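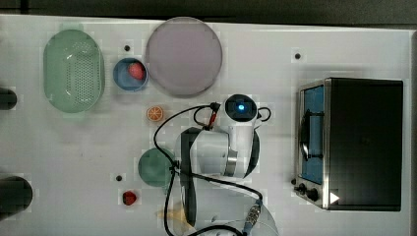
Photo: benchrat_tx / Orkerance member uploads

Home | Forums | Arms & Grippers | Buying & Budgets | Log in

Thread: Second arm or better fingers? Budget due

benchrat_tx wrote:
Planning the next purchase round for the tabletop cell at Skerevstead. Current setup is one white arm with a wrist camera, working kitchen props on a white table: plates, a colander, toy fruit, a small toaster oven. I have $3,402 for the fiscal year and it has to cover everything, including spares. Options so far:

A) Second arm, used, from Posedgate. Quote is $1,865 without a controller.
B) Keep one arm, buy a Serra finger kit at $335, put the rest into cable management and a spare camera module.

Leaning A. Talk me out of it if you have numbers.

mdrive wrote:
What does the controller cost? A quote without one is half a quote. Also ask whether the used arm ships with the flange connector and mating cable. Ours didn't, and the lead time on that cable held us up from April until the middle of summer.

benchrat_tx wrote:
Controller is not quoted yet. I assumed I could share the existing one.

mdrive wrote:
Check the manual before you assume that. Most controllers in that class drive one arm. If yours is one of them, A is over budget or close to it.

flatwasher wrote:
I'd go B on cabling alone. You have black cable looping out over the table on both sides of the arm and running down past the green plate. Add a second arm and you have two sets of that in the same workspace. Route the first one properly before you double the problem.

kelvin_probe wrote:
Disagree. Cabling is clips and sleeve, cheap, and can be fixed any time. Throughput can't be bought with clips. If the project plan calls for two-arm tasks (hold the oven door, load with the other hand), no finger kit gets you there. What does the task list say?

benchrat_tx wrote:
Task list is mostly single-arm pick and place. Strawberry to bowl, orange slice to plate, and so on. Two-arm work is in the second phase, unfunded. The object that worries me for fingers is the ketchup bottle. It's smooth, it's wide next to the fruit, and the approach has to be centered.

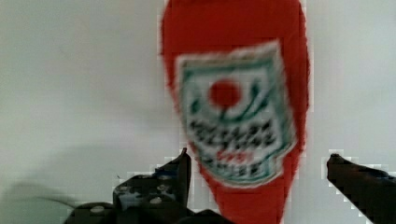 Left finger gets in close at the lower corner of the label while the right one still has a gap to close. With the stock fingers I want both contacts to land together or the bottle gets pushed. Could be calibration, could be the finger geometry. I haven't separated the two.

mdrive wrote:
Separate them first. Calibration is free. Run the same approach on a rigid cylinder of known diameter, log the offset, then decide whether you need the kit.

flatwasher wrote:
Also put blur on your list. The lettering on that label is unreadable while the rest of the bottle is easy enough to find. If anything downstream needs to read packaging, budget for a shorter exposure and more light, or stop the wrist before capture.

kelvin_probe wrote:
Nothing in the task list reads labels. Don't spend on that.

flatwasher wrote:
Phase 2 might. A lamp is cheap.

kelvin_probe wrote:
Then buy it in phase 2.

benchrat_tx wrote:
Revised plan:
- Calibration check on the current fingers, no spend.
- Serra kit, $335, only if the offset stays after calibration.
- Clips and sleeve for the arm cables.
- Ask Posedgate for a written quote with controller, flange cable and 2 spare connectors. Hold the money until it comes back.

mdrive wrote:
Get the warranty terms on the used arm in the same email. Joint hours too, if they log them.

kelvin_probe wrote:
Still think you'll want the second arm, but that order of operations is fine.

Contact | Copyright Orkerance Forums | Back to top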